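Participants wanted: teaching a robot arm to take PCs apart
Friday, December 14, 2018
By Jarosław Borkowska

Tiveo is looking for people to help test a teaching method for robot disassembly. We want to know whether an arm learns better from short spoken corrections or from being guided by hand.
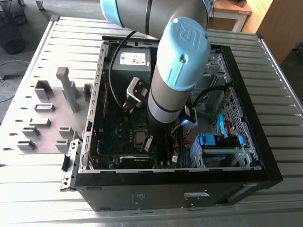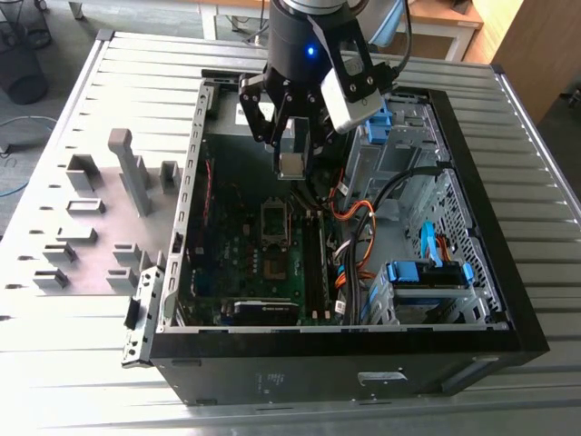

Each participant teaches the arm to handle parts of a desktop computer, first with one method and then with the other. In our first trial, with 39 participants, spoken corrections took longer to give but led to fewer dropped parts. We now need to see if the result holds for people who have never worked with robots.

You should be over 18, speak English comfortably and have no experience of programming industrial arms. Knowing your way around a PC is fine. You will come in for two sessions at our Skitport site, at least 5 days apart. Travel costs are paid. Sessions start in the new year, and you may withdraw at any point.

To apply, write to Witold Borkowska at the Skitport office before the end of December. Give your daytime phone number and the days you are free.

Related
Miment: results of the cable sorting study
Technician wanted, Bawa test hall
How we store participant data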